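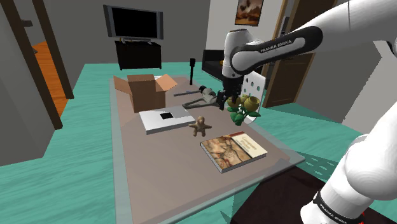 Pot of flowers on the table

Cistberg Residents' Association
Minutes of the December meeting

Present: 13 members. Chair: Yolandi Mkhize.

1. The minutes of the previous meeting were approved.

2. Parking – the Chair reported that 18 permits remain unclaimed. Unclaimed permits will be reissued in January.

3. Hlongwane Path lighting. The repair quote was accepted, with five members opposed.

The meeting closed at 8:40 p.m.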